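The Osar people had promised us a decision between two grippers by lunch, and it was Bence Vincze's job to make it, which explains why at half past two he was polishing the bench.

"They're both fine," he said.

"You wrote that on the form," said Hina Arain. "Under Reasons. The form wants reasons."

The first gripper was called the Zisby and came from Stollelton in a crate big enough for a pony. It had soft pads, a warranty and a booklet in which a smiling man held an egg. The second was called the Bugti, after nothing anyone would admit to, and it had two hard dark fingers and no booklet. Florian Reisinger had fitted it to the arm on Monday and had been defending it ever since, like a man whose dog has bitten the vicar.

The test was 456 picks. The Zisby had done them all without dropping a thing and had taken so long over it that Yasir Janjua went out, got a haircut, came back and was told to sit down, there was more. It approached every object as though it might be asked to marry it. The Bugti had been going at nearly twice the pace and stood at pick 247, with 6 drops, and Florian disputed 2 of those.

"That one was a bounce," he said.

"A bounce comes after a drop," said Hina.

"It came back up."

"It came back up into Uldis."

Uldis Jaunzems, who had signed for both grippers and would have to sign for one of them again, rubbed his elbow and said nothing. He had a gift for it. In October he had said nothing through an entire budget meeting and come out with a new compressor.

Bence put down the cloth. He had been hoping for a disaster, a small clean one, something with smoke that would let him write a single line and go home. Instead he had a slow gripper that never failed and a quick one that failed just often enough to seem like company.

"What would Osar do with it?" he asked.

"Shampoo bottles," said Yasir.

"Would they mind a bounce?"

"Depends on the shampoo."

Florian cleared the count on the controller and opened the fingers. Then, with Hina standing over him, he put the count back. Bence pulled up the wrist camera on his laptop, picked up his pen and wrote, under Reasons, the word "speed" – and after a while, a question mark.

"Two hundred and forty-eight," said Hina. "Go on, then."

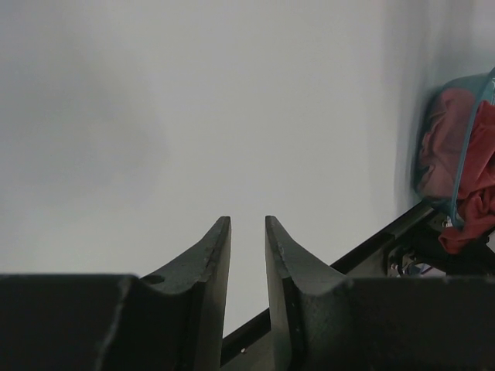
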